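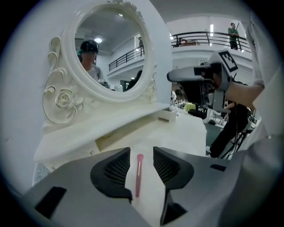
Pichit Thammasiri wrote to ask why a task as small as picking up a brush should need recording so many times, when one good example would seem to be enough for anyone to follow.

A person can follow one good example. A learning system cannot yet do so reliably. It needs to meet the same task with the brush lying at different angles, with the hand coming from either side, and at different speeds. For the dressing table tasks the Evia project asks for 600 accepted examples of each. An example is accepted when a reviewer has watched it from start to finish and found the task complete.

What is an example?

One example is a single recording of one task, made with the hand-held grippers. It begins when the operator presses the start button and ends when the item has been let go and the fingers are fully open. Recordings that contain two tasks are returned to the operator for splitting.

Who may take part as an operator?

Any adult registered with the Multcombe site may apply. No technical background is required. New operators complete 2 supervised sessions before their recordings are counted. Operators who wear glasses may keep them on under the cap.

How long is a session?

Sessions last three hours, including breaks. Operators may stop at any time and should tell the session lead if the straps or the cap become uncomfortable.

Why are furniture and personal items used in place of test blocks?

The system is intended for ordinary homes. Drawers, mirrors and small items for personal care present difficulties that blocks do not. A mirror is of particular interest: the system must learn that a hand seen in the glass is a reflection and cannot be reached.
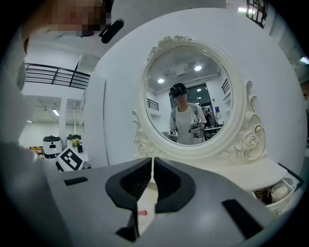

According to Rojanasak, mirrors should be covered during the first weeks of collection and brought in only once the simpler tasks are going well. The project considered this course and decided against it. Examples recorded with the glass covered would have to be kept apart from the rest, and operators would need to learn two ways of working at the same table.

Should mistakes be deleted?

No. If an item is dropped, the operator should pick it up and carry on where it is safe to do so. The recording is then marked "recovered". Recovered examples are stored with the others and are useful in teaching the system to correct itself. Only recordings that break off before the task is complete are set aside.

What are the square black-and-white markers for?

They allow the position of each gripper to be worked out during processing. They must be kept clean and flat. Please do not cover a marker with a sleeve, and report any that has begun to lift at a corner.

Are people visible in the recordings?

Yes. Operators and others present may be seen directly or in a mirror. Faces are blurred before recordings are passed to the training team, and a request to have a recording withdrawn may be made within 6 months of the session.

Where are the recordings kept?

They are held on the Endance store at Multcombe. Access is limited to reviewers and the training team. Copies may not be taken off site.

When will the next set of tasks be issued?

The present list has applied since July 2025. A revised list, with more drawer tasks, will be issued in October. Operators already registered need not apply again.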